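How to Budget for Hand-Held Grippers When You're Starting Small

When Maxine Costigan and I first sat down to price out a set of hand-held grippers for our little workshop in Foltasdale, we wrote one number on the back of an envelope and felt very pleased with ourselves. By January we had spent a good deal more than that number, and most of the extra had gone to things we hadn't thought to write down. So I've put our planning steps in order, in the hope that your envelope does better than ours did!

Step 1. Decide how many people will be working at once

Start with people and leave the catalog closed for now. We had four regulars and bought six grippers, which gave us two to fall back on when something needed a screw tightened or a finger swapped. If you can only stretch to one spare, buy one spare – but do buy it.

Step 2. Get the full price per unit

Our supplier, Ketora, quoted $599 for each gripper. Ask what that covers, and ask in writing. Ours left out the camera mount and the cable, and Brijesh Agarwal (who has far more patience on the phone than I do) got both added to the quote before we signed. Shipping for the whole order came to $277, and I'd forgotten that line completely.

Step 3. Set aside money for the parts that wear

Finger pads are the big one. A replacement pair cost us $35, and I'd plan on at least two pairs per gripper for the first year. If your work is rough or dusty, go higher. Put a small bag of screws and bushings on the same order so you only pay shipping once.
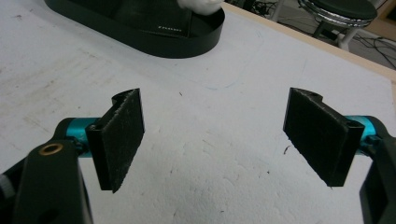
Pads deserve a closer look before you order a boxful, so ask for a sample pair and try it on the things you mean to pick up. Smooth rubber is easy to wipe down, while a softer covering is kinder to delicate items and wants more looking after. A fuzzy black facing like the one on these two fingers shows every bit of white lint, so I'd add a lint roller and a soft brush to the budget and be glad of them. Check the hooked tips while you're at it, and write down which style you have, so that whoever reorders next spring gets the same ones.

Step 4. Plan the table and the room

You'll want a plain, steady table, a few trays, a stool at a comfortable height and enough cable to reach the outlet without stretching. We priced new tables and then found perfectly good used ones in Tasbridge. Add a line for cable ties too.

Step 5. Keep a little back

Hold on to a tenth of the total until you've had a full month of use. Ours went on extra pads and a second charger.

Related guides
Leasing or Buying Your First Robot Arm
What to Ask Before You Sign a Service Plan
A Simple Spare Parts List for Small Workshops
Adel Tawfik on Buying Used Workbenches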